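`trekelier` is the processing and labeling toolchain for wrist-view manipulation recordings made with hand-held grippers. It takes raw session folders, produces synchronized episodes, and writes them in the Jodville shard layout that the policy training code reads. It does not train anything.

Maintainer: Aldo De Luca. The `main` branch is what the Cirndale lab machines run.

# trekelier

## Status

- Ingest, sync and segmentation: stable.
- Contact labeling: usable, thresholds still change between minor versions.
- Shard writer: stable. Format version 3 is frozen.
- Viewer: works, slow on long sessions.

## Install

Python 3.10 or later. FFmpeg must be on the path.

```
git clone <your mirror>/trekelier.git
cd trekelier
pip install -e ".[label,view]"
```

The `label` extra pulls in PyTorch. Leave it out on ingest-only machines.

## Pipeline

```
trek ingest raw/ work/
trek sync work/
trek segment work/ --config configs/home.yaml
trek label work/ --model doherty-s
trek pack work/ shards/
```

Each stage reads the output of the previous one and writes a `stage.json` next to it. A stage that finds its own `stage.json` with a matching config hash exits without doing anything. Use `--force` to override.

### ingest

Copies video and IMU logs into one folder per session and checks that every stream opens. Streams with a broken index are remuxed once. If that fails, the session is marked `bad_container` and skipped by everything downstream.

### sync

Aligns video timestamps with the inertial log by cross-correlating image motion with gyro magnitude. The search window is 50 ms on either side of the nominal offset. Sessions whose peak lands on the window boundary are flagged `sync_edge` and left out of `pack` unless you pass `--allow-sync-edge`. Don't pass it for training data.

### segment

Splits sessions into episodes at long idle stretches. Idle is defined on jaw width and camera speed together, so an operator who stands still while closing the jaws does not trigger a cut. Both limits live in the config:

```yaml
segment:
 idle_speed: 0.02
 idle_width_rate: 0.001
 min_idle_frames: 33
 min_episode_frames: 90
```

### label

Runs the Doherty contact model on each frame and writes one record per frame:

| Field | Type | Notes |
|---|---|---|
| `t` | float | seconds from episode start |
| `jaw_width` | float | meters, NaN if the jaws were not tracked |
| `contact` | float | 0 to 1, uncalibrated |
| `surface` | string | one of 19 classes, or `unknown` |
| `blur` | float | higher is blurrier |
| `occluded` | bool | jaw tips hidden |

`contact` is a score and should not be read as a probability. The default cut for a positive is 0.6 – this was picked by hand on kitchen data and is too low for bedding.

### pack

Writes shards of fixed episode count plus an `index.parquet`. Episodes are assigned to train and validation by room, so the same room never appears on both sides. Reassigning rooms requires a full repack.

## Data card: `home-soft`

The reference set for this repo, and the one the regression tests use a slice of.

- Episodes: 1830
- Tasks: fold, hang, stack, move aside, pick from pile
- Objects: clothing, towels, pillows, blankets
- View: fisheye, gripper in the lower part of the image
- Labels: `contact` and `surface` from the model, corrected by hand on the validation split only

Frames are stored with the lens distortion in place. Furniture lines bend near the border and the corners are black. Set `undistort: true` in the loader if your model expects a pinhole image, and budget for the lost field of view. The label model was trained on distorted frames and gets worse if you undistort first.

### Known label problems

1. **Pattern edges scored as object edges.** Printed covers produce strong gradients that the surface head reads as boundaries. Solid colors are not affected.
2. **Knit against padding.** With a sweater lying on a pillow, both surfaces are soft and the score tends to stay high on either side of the hem. A jaw pressed against ribbed knit is a true contact. Whether it holds one layer or two cannot be recovered from a single frame, and the schema has no field for it.
3. **Partial motion blur.** `blur` is computed over the whole image. When a nearby pillow smears at its edges and the knit texture stays readable, the average hides the difference. Use `blur_tiles` (see `configs/tiles.yaml`) if you filter on sharpness. 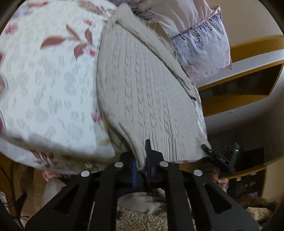

4. **Operator hand in view.** Fingers around the gripper are masked with a fixed polygon. Unusual grips fall outside it, and the surface head may return `fabric` on skin.
5. **Floor seen through the gripper.** Cutouts in the plates let the background through. Rugs and dropped cloth under the jaws have caused false positives at close range. The mask in `masks/plates_v2.png` covers the plates only and leaves the gaps open.

### Suggested filters

For grasp prediction on fabric:

```
trek query shards/ \
 --where "contact > 0.8 and not occluded" \
 --min-run 5 \
 --out fabric_grasps.parquet
```

The `--min-run` option drops positives shorter than the given number of frames. Most of the false positives from item 5 are shorter than that.

## Tests

```
pytest -m "not slow"
pytest -m slow
```

The slow set runs the full pipeline on the regression slice and compares shard hashes. It needs a GPU for `label`. The nightly job runs it on Sunday as well, so don't leave a long training run on the shared card over the weekend.

## Open items

- Layer count field for cloth, format version 4.
- Per-class contact thresholds in the config.
- Learned hand mask to replace the polygon.
- `trek view` reloads the whole index on every seek.

File issues with the session ID, the stage name and the contents of `stage.json`. Reports without a config hash get closed.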